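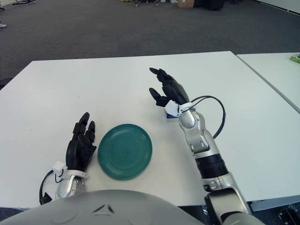

I gave up on matched dinner sets in July. We had 4 plates left out of a set we bought when we moved to Nirevdale, and replacing the missing ones was going to cost more than starting over. So now I buy singles from op shops. Dark teal-green is the colour I go for first, with raised rings around a flat centre like the one on the white table. It goes with most things and the rings hide small scratches.

Rules I've settled on. Run a fingernail around the rim before you pay. If it catches, put it back. Check the foot as well - a rough foot will mark your table.

Stack them by width, widest at the bottom. I put a paper towel between any two that feel gritty.

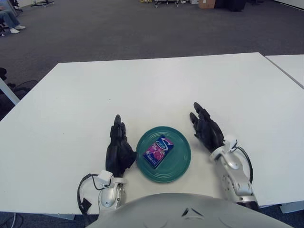

Matte glazes pick up grey lines from cutlery. Bicarb and a damp cloth gets most of it off. Leave it a minute, then rinse. Don't use steel wool, I wrecked a good bowl that way.

Sreekumar Gounder at the Nirevdale op shop puts new crockery out before lunch. He keeps the odd saucers in a tub under the counter, so ask.

I don't bother with anything that has a gold edge. It can't go in the microwave and I will forget.

Still looking for a soup bowl deep enough for noodles. Will post if I find one.

Comments

Keerthana Gowda: Does the bicarb work on white plates too? Mine are covered in grey marks.

Irnix: Yes on white, I did all of ours. Took two goes.

Yousafzai: We still have Mum's full set and use it twice a year. Might break it up after reading this.

Contact us | © 2025 Sostiteo | Back to top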